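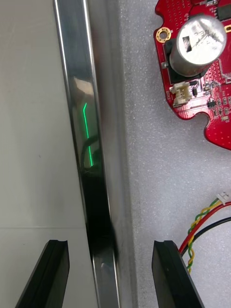

**Where do the parts on the sorting tables at Brullero come from?**
Mostly from vending machines, ticket gates and door locks that were taken out of service, plus boxes of unused stock from repair shops that closed.

I went to the Brullero open house in March. The company takes in small electrical parts, sorts and checks them, and sells the good ones to repair shops and schools. It has the back half of an old furniture warehouse in Ashour, behind the tire place. The sign on the street side still says Venis Furniture. Go past it and around to the loading dock.

Doors opened at 8 in the morning and I got there a little after nine. Parking was easy. They gave me a paper badge and a pair of safety glasses, and asked me to leave my coffee on a shelf by the door. There was already a row of cups there.

## Receiving

The tour starts at the dock. Material comes in on pallets, in whatever the sender had on hand. I saw banana boxes, a plastic trash can and one very nice wooden crate. Each load gets weighed and a paper slip goes with it from then on. The slip lists the sender, the weight and the kind of equipment, if anyone knows it.

Our guide was Wilmer Henao. He runs the sorting side and has been there since the company moved from its first building. He talks fast and knows the stock well. Somebody in our group asked what the worst load had been, and he said a pallet of parking meters that still had gum in the coin slots.

Big equipment is taken apart in a side room with a roll-up door. We looked in from the doorway only. It was loud, and the floor had screws on it.

## Sorting

From there the parts go to the sorting tables. I had expected long benches with bins down the middle, like a mail room. The parts are laid out in shallow steel trays with a pale liner on the bottom, only a few to a tray. Wilmer said they used to work out of deep tubs and lost a lot of good pieces that way. Leads got bent and harnesses knotted together, and small parts ended up under heavy ones. A tub was faster to fill but took all afternoon to empty.

The liner keeps things from sliding. It also makes it easier to spot a tiny screw or a loose pin. They change the liners when they get gray.

I spent most of my time on the solenoids, as I fix old pinball machines and go through a fair number of coils. A solenoid is easy to sort badly. Two of them can have the same frame and the same plunger and be wound for different voltages, and if the label is gone you have to measure it.
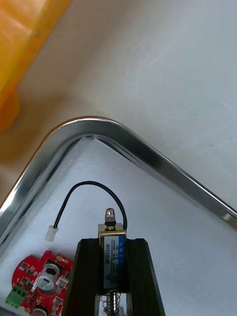 Brullero's rule is that the label gets read first and the coil gets measured anyway. The model number goes on the slip along with the resistance. If the number on the meter doesn't fit the label, the part goes in a separate box and someone looks at it later. I asked how often that happens. Wilmer said more than you would think, usually with parts from loads that had been repaired in the field.

They also push the plunger in by hand to feel whether it drags. He let me try a few from the reject box. One felt like it had sand in it.

Good solenoids are bagged with a printed tag. The common sizes sell in lots to a repair chain called Astach, and the odd ones go on a shelf for walk-in buyers. I bought a bag of mixed ones.

## Wire and connectors

Harnesses get less attention than I would have guessed. If the connector is whole and the wires are a useful length, the harness is kept. Otherwise it goes to copper scrap. Nobody untangles one for more than a minute or so. The kept ones are coiled, tied with a twist of paper-covered wire and filed by the number of pins.

I asked about matching connectors to old equipment. They don't offer that as a service, but there is a binder at the counter with sample plugs taped to the pages, and you can hold your own plug up against them. It's a good binder. The tape is giving out on the older pages.

## Boards

Circuit boards were the part of the tour that ran long. Everyone had a question. Boards come in with the label stickers still on, and the staff are told to leave those alone, even the dirty ones. Past the sticker, the first things checked are the big capacitors. A bulged top or a stain around the base sends the board to the repair pile. Next come the screw terminals, which crack if somebody overtightened them.

A board that passes is tagged "looked at," and that wording is exact. It hasn't been powered up. Wilmer said this twice, and it's printed on the price sheet too. If you want a board that has been run, you pay more and wait.

Boards with odd outlines are a nuisance to store. The square ones stand in slotted racks like plates. The others lie flat in drawers with foam between them, and the drawers take up a whole wall.

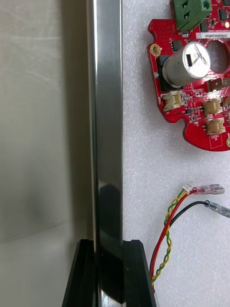

## Storage and the counter

Past the drawers is the stock room. Shelving runs to the ceiling and there is a rolling ladder we weren't allowed on. Each shelf has a letter and each box a number, handwritten. They have around 2000 boxes now. A computer list exists, but for anything that came from the first building you still have to ask.

The counter is open to the public in the afternoons. Prices are low for mixed bags and fair for single parts. I paid $38 for the solenoids, a roll of used hookup wire and two power supplies. They take cards. There is a discount if you spend more than $500, which I can only see a school doing.

I had one complaint. The price sheet groups things by where they came from, so a switch from a ticket gate and the same switch from a vending machine are on different pages. Wilmer said they know about it.

After the counter we were free to walk back through at our own pace, and I went back to the sorting tables for another look. Small mixed groups go into the trays this way before they are split up by type.
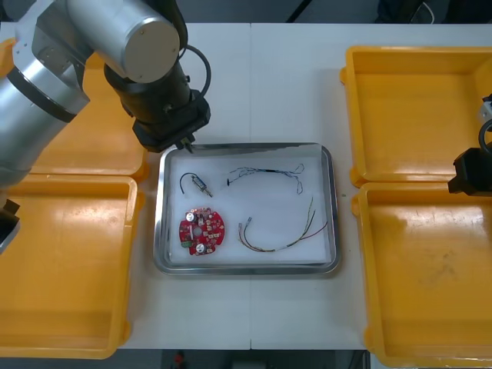
*Mixed parts in a lined steel tray, with the round red board at lower left and a wire harness near the top.*

## If you go

Wear closed shoes. They turned away a man in sandals at the dock, although he was allowed to shop at the counter afterward.

The tour took a bit under two hours with questions. There isn't anywhere to sit until the end, when you get folding chairs and a box of donuts in the old showroom. The restroom is on the Venis side of the building, down a hallway with no light switch that I could find.

Bring the part you are trying to replace, or at least a good photo of its label. A woman in our group had brought a door latch coil wrapped in a sock, and she left with a match from the walk-in shelf. I had left mine at home and had to guess at the mounting holes. The bag I bought has several that will fit with a little filing.

They plan to hold the next open house in the fall, and the sign-up sheet for it is at the counter.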